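Setting up your founder profile on Flendeck

I've now done this 9 times for people in our Curkbridge angel group, so here's how I do it. Grab a coffee, it's quicker than it looks!

1. Log in and open Profile, then Founder. If you only see Investor, ask Leen Saliba to switch your role over.

2. Paste in your bio. You get 2,460 characters (mine came in at 1,613 and I still felt like I was waffling).
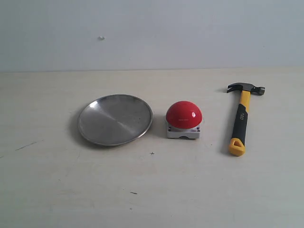
3. Add your past companies, newest first. I put Wistska at the top, then my years at Policarpio. Leave the end date blank if you're still there.

Note: advisory roles go under Boards. I mixed these up in January and Wai-kit Tang had to sort it out for me.

4. Fill in your raise. Pick the currency before you type the amount, or the box clears itself. Very annoying!

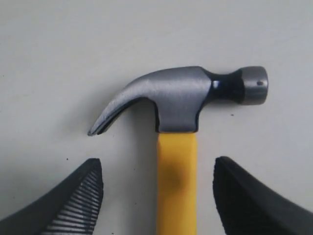 5. Choose who can see it. I'd start with Group Only and open it up once a colleague has read it over.

Caution: hitting Publish emails all 332 members straight away, and you can't call it back. Use Preview first.

6. Happy with it? Publish, then check your inbox for the copy.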